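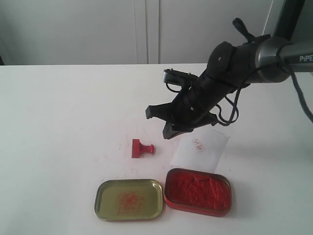

机器来了以后，盖章的人去哪儿了？

还在原来那层楼，工位往里挪了两排，干的活从盖章变成了看机器盖章，外加替机器收拾盖歪的那些。

阿克贝格（Arkberg）是一家做单证代办的公司，替进出口商处理提单副本、产地声明、验收回执，一年到头离不开印泥。电子签章喊了这么多年，它的客户里仍有一大批只认红印。去年十一月，公司在单证部装了第一条机械臂，供应商叫Wunderlich，配套的调度软件叫Flavar。宣传册上写着“让员工从重复劳动中解放出来”。我去之前把这句话抄在了本子上，想看看解放到了什么程度。

单证部有26个人，机器进来之后没有裁员，这一点管理层反复强调。我问员工，他们也承认，只是补充说合同到期的两位没有续签，空出来的位子也没再招人。算不算裁员，要看谁来填表。

盖章这件事，外行觉得不用动脑子。在这里干了六年的老员工不这么看。印泥放久了会结，天冷发硬，蘸得浅了缺笔画，蘸得深了糊成一团。纸也不一样，铜版纸吃不住油，薄的复写纸一压就透。人的手腕知道该使多大劲，换一种纸，劲自然就变了。机械臂的力度是设定好的，换纸要有人去改参数，改完试盖几张，看印文清不清楚，再改。红色沾到台面上，还得有人擦。

做这些事的岗位叫“流程协调员”，工资和从前一样。

项目负责人希尔德加德·施韦特费格（Hildegard Schwerdtfeger）从供应商那边派驻过来，中文说得很慢，用词却准。她不回避问题。“快的时候，它不如一个熟练的人，”她说，“它的好处是下午四点和上午九点一样。”我问她，那上午九点的水平够不够好。她想了一会儿，说要看验收标准怎么写。

验收标准写得很有意思。上线首月，系统退回重盖的单据有871份，周报里归入“学习成本”。从前人盖坏了一张，叫差错，记在个人名下，季度奖金里扣。同样一枚模糊的印，换了经手的，名目也跟着换了。单证部的人对这件事的怨气，比对机器本身大得多。有人开玩笑，说下次自己盖歪了也申报学习成本。主管没有笑。

当然有人喜欢它。一位腱鞘炎反复发作的女员工告诉我，旺季她一天盖到晚上，拇指根肿得拧不开瓶盖，现在好多了。她的话我信，也觉得应当写在这里。可她接着又说，现在换成眼睛累。复核要盯着屏幕，一张一张看印文边框是不是完整，印章多沾了一点油都要点“异常”。点得多了，软件会弹出提示，问她的判断标准是否过严。

“它问我是不是过严。”她把这句话重复了一遍。

复核员每40分钟轮换一次，这是员工自己争取来的，原先的方案里没有这一条。方案里也没有写清楚另一件事：章盖错了地方，谁负责。过去印章有专人保管，用印要登记，出了事一查就知道。如今登记由Flavar自动生成，经手人一栏填的是当班协调员的名字，尽管那枚章当班协调员碰都没碰过。法务部门的答复是“正在研究”，这个答复今年春天就有了。

公司打算明年在马瓦斯内斯（Mavasness）的分部再上一套。那边人少，单据种类更杂，手写的也多。我问施韦特费格，要不要先把这边的责任问题理清楚再说。她说那不在供应商的合同范围内。我又去问公司，公司说技术上的事以供应商的意见为准。

我离开的时候快到下班时间，复核的人还有一摞没看完。其中几张要得急，客户的车等在楼下，一位老员工从抽屉里取出备用的章和印泥，低头呵了口气，自己盖了。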